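4. What the bench asks of the hand

4.1 The memory task

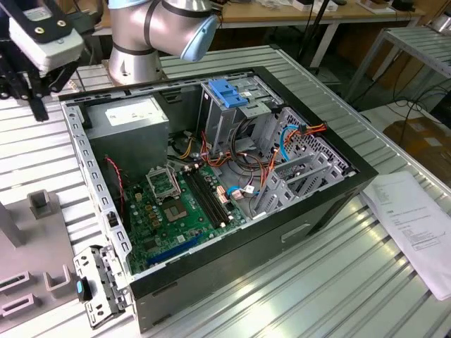
Figure 3. The opened tower on the slatted bench, with the socket bracket raised and the two memory slots beside it.

Tipene Doolan's remark, when we described the task over the telephone, was that any bored teenager could seat a stick of memory in under a minute, and that if a machine needed a whole chapter to do the same then perhaps we ought to be writing about the teenager. We have kept the remark close by us through the drafting of this section, partly because it made us laugh and partly because it is a fair challenge. The work is easy for people. We would like to say, as plainly as we can, where the ease comes from and how much of it a machine can presently borrow.

The reader will remember from Section 3 that the Harside trials were divided between household chores (folding, wiping, putting away) and what we have been calling shop-floor chores, the small repair jobs done at a bench in a back room. Memory fitting belongs to the second kind, and we chose it for a rather homely reason: at the Wollalora repair shop, where two of the present authors spent most of January watching the staff at work and drinking a good deal of their tea, it was the job most often handed to a newcomer. We reasoned that whatever a shop gives to its newest pair of hands is a sensible place to begin with a machine.

As Figure 3 shows, the slots sit at a slant when looked at from the side of the bench, and the power wires pass through the middle of the case, red, orange, yellow and black all together, with the blue cables going their own way about them. A person coming to such a case hardly notices any of this. In our bench notes from Wollalora the commonest first movement was a sort of sweeping aside with the back of the fingers, done while the eyes were already on the slot, and when we asked about it afterwards most of the staff did not remember having done it at all. The sweep appears nowhere in the written instructions used by the shop. It appears nowhere in ours either, in the first version, and we paid for the omission.

4.2 Results for the memory task

We ran 238 attempts in all. Of these, 227 were carried through to a definite result, and the remainder were stopped by the operator, usually out of kindness to the motherboard. We count an attempt as good when the module is fully down and both ends are latched, checked by eye and then by a gentle upward pull. Partial seating is counted as failure, however close it came, and it came close very often indeed.

The planner we used throughout was Vultden, in the same version as for the household chores, so that the two sets of results might be laid side by side. It was quite good at finding the slot. It was good, too, at bringing the module over the slot and turning it to match the slant, which we had expected to be the awkward part and had set aside a generous amount of time for. The trouble came lower down, in the last stretch of travel, where the module must be pressed harder than feels polite and the board bends a little beneath it. A person leans in at this point and waits for the click. Our controller, which had been tuned with great care never to lean on anything, would meet the resistance, decide that something was in the way, and lift off again.

Raising the limit on the pressing force helped, though less tidily than we had hoped. With the higher limit the machine would seat a well-aligned module firmly enough, but it would press a badly aligned one just as firmly, and we lost a board in this manner before adding the small rocking motion described in Section 2. The rocking motion is borrowed directly from the Wollalora staff, who put one end down first and then the other — a habit so settled that we had watched it for several days before either of us wrote it down.

Loose wiring was the second great source of failure. Where a cable lay across the slot, the planner treated it as part of the case and would either go round it or give up. We tried a clearing step, in which the cable was pushed aside before the module was fetched, and this worked whenever the cable stayed where it had been put. Stiffer bundles had a way of drifting back during the fetch. Holding the cable aside with one hand while pressing with the other would be the natural answer, and it is what people do, but our arrangement used a single arm for the pressing and we did not wish to change it half way through.

4.3 Comparison with the household chores

It is tempting to suppose that a computer case, being all hard edges and known sizes, must be kinder to a machine than a heap of towels. Our results do not bear this out very clearly. Towels forgive a great deal. A fold that is a little crooked is still a fold, and our household readers (see the Baxter questionnaire, with up to 200 replies to each item) were generous about crookedness. A module that is a little crooked is a fault, and somebody must find it later, with the side of the case back on and the customer waiting.

We would therefore be slow to call the bench job solved, and slower still to call it hopeless. The finding and the bringing are in good order. The pressing wants a better sense of when to persist, and the wires want a second hand, and we take up the second of these in Section 5.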